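Notes from the Open Day at Mekbridge
Feb 6, 2022

I was grateful for the invitation to attend the Mekbridge open day, at which the Trellov group presented its work on robots for retail shelves. Wendy Wragg opened the session and stated that the program has recorded 3,286 attempts to date.

Visitors were permitted to stand close to the display, and questions were taken throughout.

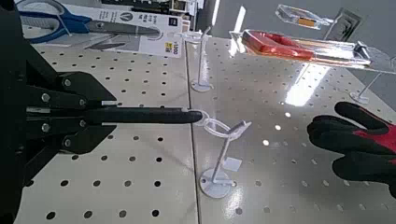 The gripper with a black rod at one of the clear holders.

Indira Namboodiri then spoke on the choice of goods. Her view is that ordinary hardware makes a fair test - a trowel, a paint roller and a scraper differ in shape and balance, and each must come off its hook in its own way. I found this part of the talk the most useful, although I would have liked more time on how errors are recorded. 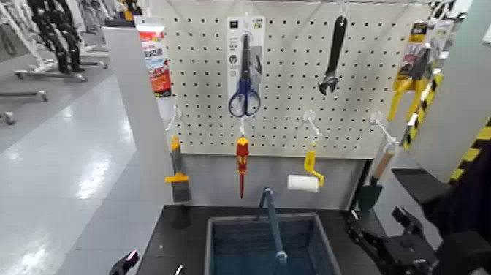
Will there be another open day this year?
A second one is planned for March, with 30 places, and requests should be sent to the Mekbridge office.

I have asked for a copy of the slides and will post a link when it arrives.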